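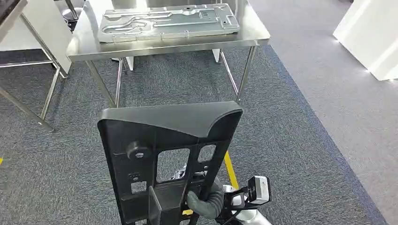
Cadeira de escritório Kilis
Marca: Bondetti
Disponível em preto, cinza-claro e verde-musgo

Vou confessar uma coisa: demorei a colocar a Kilis na loja. Já tinha duas cadeiras da Bondetti no catálogo e achava que chegava. Depois levei uma para casa, para o quartinho onde faço as faturas, e ao fim de 7 semanas a minha cadeira antiga foi parar à garagem (o gato ficou com ela, está feliz da vida).

O que mais me agrada é o apoio lombar. Sobe e desce com uma alavanca do lado direito e fica mesmo onde o deixamos – parece pouco, mas quem já teve uma cadeira que escorrega a meio da tarde sabe do que falo! O assento é firme. Quem gosta de se afundar vai estranhar nos primeiros dias, e para essas pessoas continuo a sugerir a Berum, mais fofa e um bocadinho mais larga.

O tecido é da Dewulf, uma trama grossa que não faz borbotos. Entornei café na minha em julho e saiu com água morna e sabão neutro. Não usem lixívia, por favor, sobretudo no verde.

Montagem: vem numa caixa só, com 28 peças contando os parafusos e a chave. Eu levei meia hora com o rádio ligado. Um conselho – apertem os parafusos do encosto só no fim, com a cadeira já de pé, senão o último nunca entra direito.

Características
Altura do assento regulável
Base de cinco pontas com rodízios para chão duro (para alcatifa, peçam os outros na encomenda, sem custo)
Braços reguláveis em altura, podem não se montar
Mecanismo de balanço com bloqueio
Garantia de 7 anos na estrutura, dois no tecido

Preço: 700 € com IVA, entrega incluída em Portugal continental. Para as ilhas mandem-me mensagem antes, que o transporte varia bastante.

Prazo: a preta costuma estar em armazém e sai no próprio dia se encomendarem até às 11h. As outras cores vêm da fábrica e tardam umas semanas.

Também vendo rodízios, braços e capas em separado.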